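Lighting a long room with a metal ceiling

Posted September 2025

The tubes are up and the account with the electrician is settled, so these are my notes on the lighting while I still remember why each decision was made. Several of them were made twice.

For readers who skipped the flooring posts: Rasby is one large open room with a stair at the back. The ceiling is corrugated sheet, painted white, carried on white steel beams, with a long girder running across on the diagonal. The walls are plain and white. There is daylight from one end only and it gives up well before the stair. The previous tenant stored tiles and had managed with two floodlights on stands, which tells you what the tile trade requires of its lighting.

I wanted enough light to work by anywhere in the room, without shadows falling across the hands, and I wanted it from tubes. I did look at LED panels. They are thinner and use less power, and every supplier I spoke to tried to sell me some. My objection was mounting. A panel wants a flat surface or a suspended grid, and I have neither. A grid under this ceiling would have taken away height I am paying rent on, and it would have hidden the steel, so that any leak would announce itself through a tile instead of down a beam where I can see it. The second objection was that I already had a stack of sound fluorescent battens from the old unit at Zavala, with spare tubes, and I dislike throwing out working fittings. When the spares are gone I will convert the battens to LED tubes. The wiring change is small and I have left the diagrams taped inside the distribution board.

Fixing to the ceiling

Corrugated sheet is a poor thing to screw into. The sheet is thin, a screw through it is a hole in it, and if the fitting lands on a valley it stands off at an angle and hums. The electrician would not do it and I did not press him.

The alternative was to hang everything off the steel. I did not want the beams drilled (the landlord did not want it either, at greater length), so the brackets are clamped to the bottom flange. Olta make a clamp for this with a cup-point screw that bites the paint and holds. It goes on with one spanner. The rating on the packet is far above what a batten weighs, and I hung a full bucket from the first one overnight before I believed it.

Clamping to the beams means the beams decide where your lights go. They are not spaced for anybody's convenience. I drew the positions on squared paper, drew the beams over the top, and moved each light to the nearest steel. In two places the nearest steel was no use and I bridged between beams with a length of slotted channel, clamped at each end, with the batten slung underneath. It looks more deliberate than it was.

The girder was the awkward part. Because it crosses on the diagonal, any batten hung tight to the ceiling near it puts a bar of shadow on the floor, at an angle to everything else in the room. I tried one close up to the sheet and the shadow went straight over the main bench. Dropping the fitting on a pair of short chains cleared it. The left-hand run is therefore on chains as well, for the sake of a consistent height, although strictly it did not need them.

Direction of the tubes

The usual advice is to run tubes parallel to the line of sight, so that you look along them and see less glare. That works where people face one way. In this room they face whichever way the bench faces, and the benches move. I ended up with most fittings running down the length of the room and accepted the glare in the cross direction. White surfaces help a good deal. The corrugations scatter the light upward and back down, and the ceiling never goes dark between fittings the way the bare grey sheet did at Zavala.

If you are painting a ceiling like this one, use a matt finish. I used a silk on the first strip, near the door, and each corrugation picked up a bright line from the nearest tube. It was repainted. I would also paint before hanging anything. I did not, for the last section, and there is white paint on one of the chains.

The stair

The back of the room had been my main worry. A stair in poor light is a bad stair, and the long fittings were all spoken for further forward. I put in a small separate light above it on its own circuit, switched at top and bottom. From the front of the room it reads as a dot at the far end, but standing on the treads it is ample. It is also the light I leave on when I lock up, so that I can come in by the front and cross the floor without finding the main switches first.

Two-way switching over that distance used a surprising length of cable. I had allowed for the straight line. Cable does not take the straight line, it goes up, along, round the girder and down, and I had to order a second drum. Measure along the conduit route with a piece of string.

Switching

The main lights are in 3 groups: front, middle and rear. I was advised to put the lot on one switch. I have worked in rooms wired that way and you end up lighting the whole floor to look for a pencil. The groups follow the benches, more or less, and the switches are set out on the wall in the same order as the room. I mention it only because at Zavala they were not.

Ballasts are electronic throughout. Two of the battens had old wire-wound ballasts and I replaced those before they went up. The buzz of one is tolerable. A room with a metal ceiling amplifies it until it is not.

Air conditioning

The air-conditioning vent is on the left wall, below the ceiling beam. It was there when I took the place. My original position for the left-hand batten put the end of it in the path of the outflow. The fitting swung on its chains, very slightly, and the light moved on the bench below. It took me longer than I care to say to find the cause, and in the meantime I had accused the clamps. I shifted it along and shortened the chains by two links. No movement since.

A related point is that fluorescent tubes are less bright when cold, so do not aim chilled air at them if you can help it. I have not measured the effect. I have a light meter of the cheap kind and do not trust it to settle an argument of that size.

Costs

Using my own battens kept it down. The clamps, channel, chain, conduit, cable (both drums) and switches came to a little less than the electrician's labour, and the two together were just over 3,000. The scaffold tower was hired for 10 days and needed for six. The other days went on the repainting and on waiting for the second drum. The carrier from Lerum delivered it to the wrong unit, where it was signed for by somebody and put under a tarpaulin.

I bought 22 of the Olta clamps. A few are left over, and I would sooner have them in the drawer than be one short up a tower.

What I would change

The front group is brighter than it needs to be in daytime and there is no way to switch half of it. Splitting that circuit would have cost almost nothing while the conduit was open. It would now cost a day.

I would put the conduit on the far side of the beams, out of sight from the door. The electrician offered, and I said it made no difference. From the door I notice it every morning.

The chains should have been bought in white. Galvanised was in stock.

Still to do: labels for the switches, a second coat on the section behind the stair, and a decision on the spare tubes, which are standing in a corner in their cardboard sleeves and will be knocked over if they stay there. The next post will probably be about power to the benches, where I have changed my mind again on whether to drop it from the girder or bring it up through the floor.

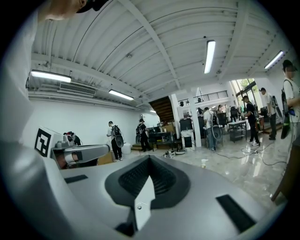 Rasby, looking towards the stair, with the tubes lit.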